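Section 7. Running the Kitchen Routine for Visitors

Read this section before the doors open. The Livport open day in December taught us most of what follows, and it would be a shame to learn it twice.

The routine is the ice tray job: a person does it by hand first, then Prindum has a go at the same job on the bench. Visitors like the person better. Plan for this.

7.1 Before the visitors arrive

1. Start the Lerkden controller and leave it alone for 10 minutes. It will claim to be ready after two. It is being optimistic.
2. Load the tray program, version 43. Version 42 is still in the list and still throws trays.
3. Check that the stop button is within your reach and out of reach of anyone under four feet tall.
4. Put the tray by the sink.

Note: Use a tray with shaped cavities. A plain one is easier for Prindum to hold, but people drift off to look for the coffee.

7.2 The hand run

1. Ask the person doing the hand run to work at normal speed. Everyone slows down and turns solemn when watched. Ask again.
2. Run a thin stream of water. Full flow reaches the front row.
3. Hold the tray level over the basin, one hand at each end.
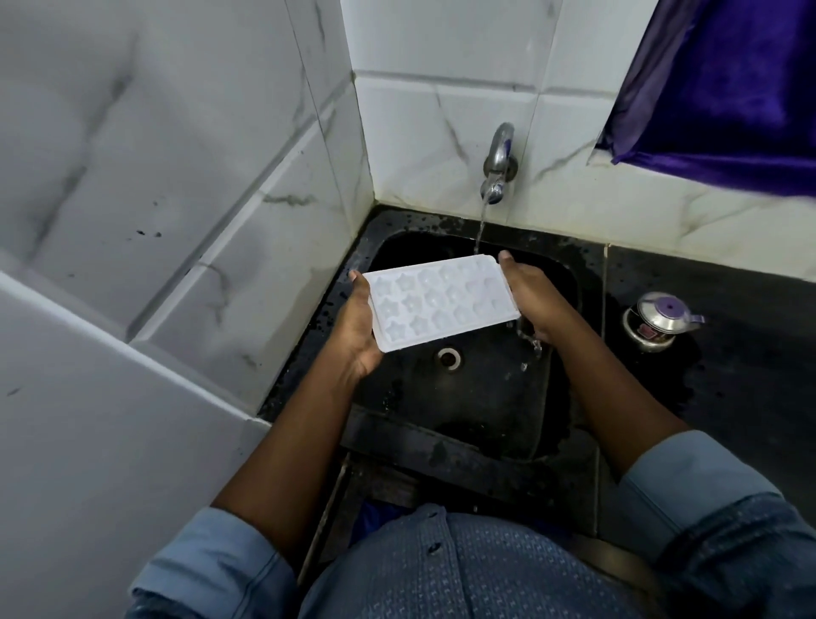

Fig. 7-1. Tray held at both ends, faucet running thin.

4. Move one hand across the top of the tray while the other keeps its end. Point out to visitors that the two hands are now doing different jobs. The planner needed most of a year to come round to this idea.

Caution: Do not let the presenter say "simple" at any point during step 4. Someone will ask why it costs so much, and they will be right.

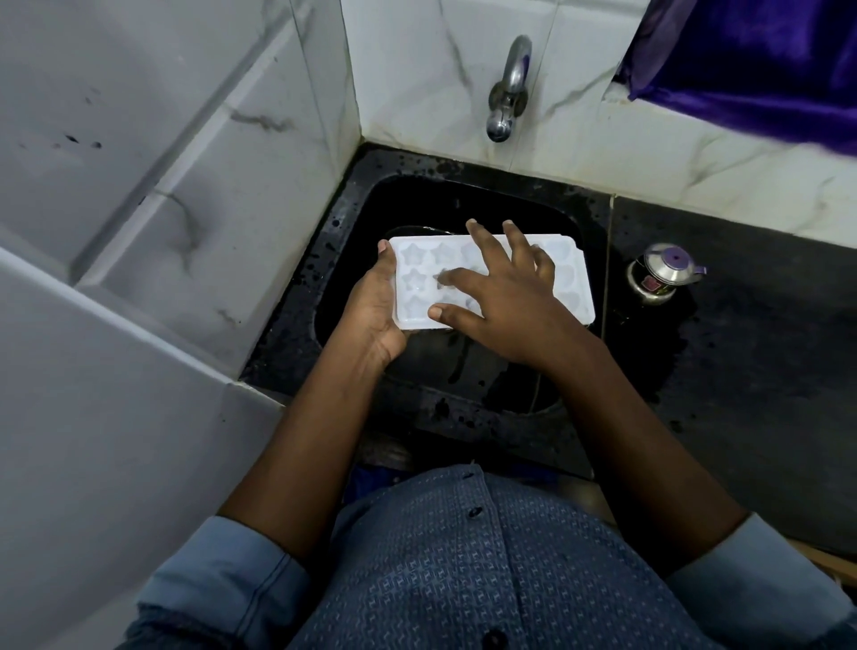 Finn Brandes asks whether the grip change could be skipped, as his group sat through it at Livport and thought the machine had gone to sleep. It can't be skipped, but the pause can be shortened under Settings, Motion, Regrip. Set it no lower than 2 seconds. Below that, Prindum lets go with the first gripper before it has made up its mind about the second.

7.3 The refrigerator step

1. Open the door all the way before reaching in. Half open looks tidier and leaves no room for a second arm.
2. Keep visitors off the hinge side.
3. Use both hands. If the person doing the hand run reaches in with one, Seo (the tracking software) will spend the rest of the step looking for the other.

Note: Seo will sometimes label a refrigerator "wardrobe." Leave the label up. Visitors enjoy it, and correcting it in public takes four menus.
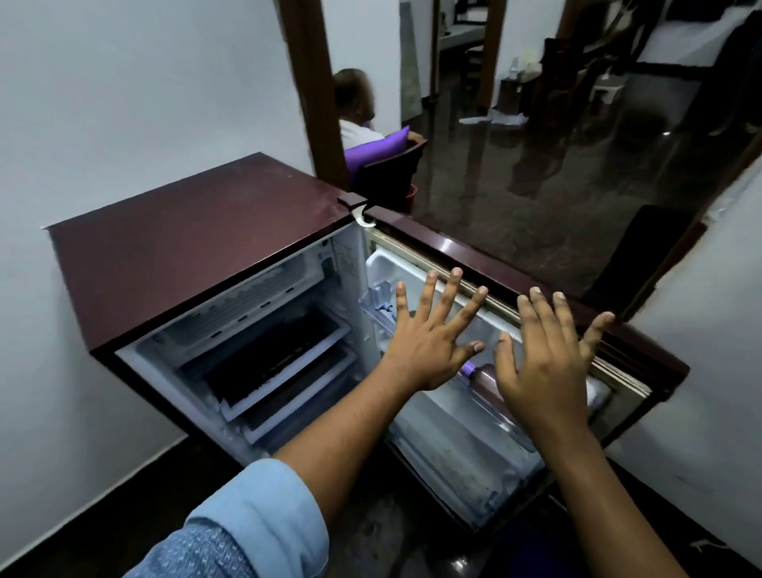

4. Close the door when the hand run is over. The alarm you hear if you forget comes from Seo, and it has one volume.

7.4 Handing over to Prindum

1. Say "clear" and wait until people have moved.
2. Say it again to the ones who haven't.
3. Press Run. Expect a first attempt of about 7 minutes.
4. If the gripper closes on air, press Retry once. If it does so again, press Stop and take questions.

Caution: Never press Retry and Stop together. The controller will obey both, in an order of its own choosing.

For shutdown, see Section 8.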